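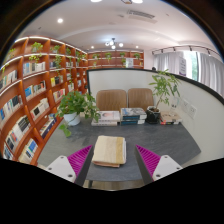
19th November

Folding trials, Lestthorpe, reading corner table. Cloths done in thirds, then halved. The Grultora method, as printed, wants 11 steps and a calm temperament, so I've cut it to 5.

Books stay in their piles at the back. Moving them to the shelving was proposed in April and is still being proposed. Pothos has designs on the shelving as well and is making better progress.

To do: water both plants, fold the other 33, find the lid for the cloth box.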